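Ayten Tekin keeps her rules on one sheet of paper, and she's rather proud of that. "The first draft ran to 90 clauses," she tells me over tea at Savent, laughing. "I couldn't remember them myself, and I'd written them!"

The sheet now carries five rules for people working with hand-held grippers, and it has travelled a good deal further than she ever expected. Her colleague Edivaldo Vasconcelos took a copy to Gruvdale in August, and they've since asked for a version of their own.

Her favourite is the plainest. Before anyone records a task, the fingers are opened fully over a bare patch of table and checked against each other. "People want to get straight to the interesting bit," she says, "and I do understand, I'm the same. But if one finger has crept out of line you've spoiled a whole morning's work, and you won't find out till after lunch."

She is just as firm about glass. Anything breakable stays outside the gap until the check is finished, and whoever holds the tool says "closing" out loud — even when working alone, which Edivaldo admits made him feel silly for quite a while.
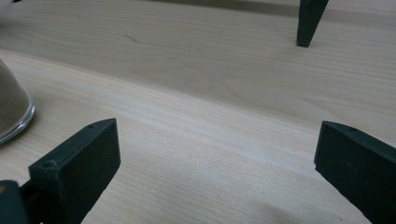
Fingers open over clear table, with the glass container kept off to the side.

Would she add a sixth rule? She thinks about it for a good long moment, turning her cup. "Maybe something about labelling spare fingers," she says. "Ask me again once Gruvdale have sent their comments back."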